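4. Recording sessions, floor work

Rev. 14 Oct 2023. Replaces the two loose sheets in the Sayce folder. Bin those please.

Covers the Flukska arm and hand, wrist camera recording, objects at floor level only. Table work is section 5. If you haven't done the pairing in section 3 go back and do it, nothing below will work.

4.1 Before you power up

1. E-stop out and within reach of whoever is standing. Not on the chair, not in a pocket.

2. Walk the floor. Cables, pens, bits of packaging. Anything you wouldn't want in every single clip, move it now.

3. Check the tape. Nobody's feet over it once the arm is live. If a strip is lifting at one end, replace the whole strip.

4. Look at the ribbed sleeve. Folds should stack evenly. If one has tucked under itself ease it out with a thumb, arm OFF.

5. Finger pivot screws: look, don't tighten. If one is standing proud, stop and get Vivek Dwivedi. Overtightened screws make the finger drag, and then every clip from that session teaches it to drag.

6. Wipe the wrist lens. Dry cloth only.

CAUTION: the sleeve pinches when the arm folds. Keep fingers, lanyards and sleeves of your own well away from it.

4.2 Starting the recorder

1. Power on at the base, then the recorder. In that order. The other way round it comes up fine but the joint log is empty and you won't notice until you export.

2. Wait for the steady green light. Blinking green is not green.

3. Type your operator name the same way every time. We have "Ffion", "ffion j" and "Ffion James" down as three people at the moment.

4. Pick the task from the list. Not on the list? Ask Youssra Ragab to add it. Do not use "misc".

5. Open the preview and move the arm to its floor start pose: forearm low, hand open and out over the carpet, nothing held. You want the fingertips in view with clear floor beyond them.

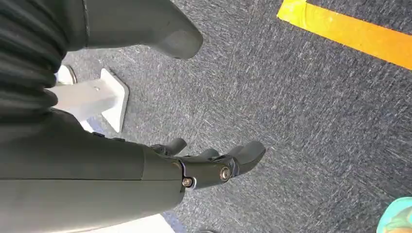 6. Press Set Start. The pose is saved for the session, so if you bump the base afterwards you have to set it again.

7. Do one dummy clip and play it back. Watch it to the end. Delete it.

Note: the preview runs slightly behind the arm. Go by the arm when you are steering, and use the preview only for checking what's being seen.

4.3 Recording a clip

1. Place the object. Somewhere new each time, and turned a different way. Inside the tape.

2. Say "clear" out loud. Wait for the other person to say it back.

3. Start recording. Hold still for a slow breath, so there is a bit of stillness at the front of the clip.

4. Reach. One smooth approach if you can. Don't hunt about over the object deciding what to do, decide before you start.

5. Close the hand, lift clear of the carpet, hold, set down, open.

6. Back to start pose. Stop recording.

7. Mark it: Good, Recovered or Bad. See 4.4.

25 clips, then swap operators. Tired hands make lazy clips and you can see it in the data afterwards. A full set for one task is 105 clips, which is four swaps and a short last go. Don't try to do a set alone.

CAUTION: do not drive the fingertips into the carpet. The longest finger gets there first. If you feel the handle stiffen you are pushing on the floor, lift straight up and then carry on. Never sideways, it catches in the pile.

4.4 Marking clips

Good: picked up first go, set down under control.

Recovered: missed or slipped, then you fixed it without stopping. Keep these! They are worth more to us than another clean one, the model has to learn what to do when it goes wrong. Aba Dogbe went through the May set and there were hardly any, people had been marking them Bad and deleting.

Bad: somebody walked in, the object left the area, you stopped halfway, the recorder stuttered. Mark it and leave it alone. The export skips it by itself.

Don't fake a slip to get a Recovered. It looks nothing like a real one.

4.5 Background and lighting

Leave the room a bit ordinary. Other items at the edges are fine, so is kit at the side. What we don't want is the same thing in the same spot for a whole set, or the model latches on to it and ignores the object. Shift things between operators. The arm's stand stays where it is, obviously.

Blinds down, ceiling lights on. If you can't keep the light steady, write it in the session note and carry on.

4.6 Finishing up

1. Arm to park. Wait for it to stop completley before you go near.

2. Power off: recorder first, then base.

3. Export to the Hultthorpe drive, folder named for the task. Check the clip count matches your tally.

4. Session note. Two lines is plenty. Anything odd about the hand goes here, even if it went away.

5. Charge the handles.

4.7 If it goes wrong

Preview black. Lens cable at the wrist, push it home. Arm off first.

Preview fine, export empty. You powered on in the wrong order, see 4.2. Those clips can't be got back, sorry.

Finger slow to open. Stop the session. Vivek again.

Code 336. Disk full. Export, then clear the local copies. It holds 2,000 clips and then just stops, no warning beforehand.

Arm stops and hums. E-stop, count to ten, release, back to step 1 of 4.2. Twice in one session and you're done for the day, ring Rolness and have the serial number to hand, its on the underside of the base.

Spare lens cloths, tape and a second e-stop are in the grey drawer. Take the last one of anything, tell Austra Liepiņa.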